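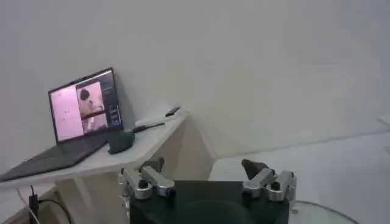 The desk beside the work area at Celtden's test room, with the gripper open.

The safety lead at Celtden keeps the working rules for the company's robot arms on a single sheet of paper. It used to be 19 pages.

"People signed the long one and put it in a drawer," she says. "I'd ask someone where the stop button procedure was and they would say it was in the document. I knew that. I wanted to know if they could tell me."

Celtden tests household handling tasks for other companies, mostly kitchen and laundry work. The sheet has five rules, and each one came out of the incident log. She started the log four years ago, and it now holds 1257 entries. Most are minor: a dropped cup, a cable caught under a chair, an arm started while someone was still reaching for a spoon.

She sorted them by cause over one winter. Of the total, 719 had to do with the way the area was set up before the arm moved at all.

"That changed what I was writing about," she says. "I had pages on speed limits and force limits, and those matter, but the software looks after most of that. The software doesn't look after where you left your bag."

The first rule is that the operator says out loud that the arm is about to move, and waits for an answer. The second covers the stop button, which must be within reach of a seated person. The third is about cables, and she admits it is the one she has the most trouble enforcing.

"Cables are never finished. You tidy them in the morning and by two in the afternoon somebody has added a charger. I've stopped asking for perfect. I ask that nothing crosses the path where a person walks."

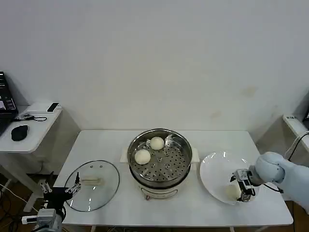
Rule four deals with hot food and appliances, and it took the longest to write. An early draft, borrowed from a client called Gindden, treated any kitchen appliance as a hazard to be kept a set distance from the arm. That made the work impossible. If the job is to move steamed buns from a steamer tray to a plate, the arm has to go to the steamer. The version now in use asks for a fixed place for everything that comes off the appliance. A glass lid goes flat on the table to one side, clear of the plate, and it is marked on the setup sheet before the run.

"Glass is my main worry," she says. "A bun on the floor is a bun on the floor. With a lid you stop for the day and sweep."

The fifth rule says food handled in a test is not eaten. She gets more complaints about that one than the other four together.

Brondum, a smaller lab across town, has taken up the sheet with changes of its own. Its staff wanted a rule about laptops near the arm, and she turned it down for Celtden.

"You need the screen where you can see it and the robot at the same time. If I ban it from the room, people will turn their backs to check something. I'd sooner have the laptop on its own table, out of the way of the work."

The sheet is reviewed each May. This year's question is whether a person working alone may run two arms at once. Her answer for now is no, though she expects to be argued with.

"Bring me the log entries," she says. "If they're good, I'll change it."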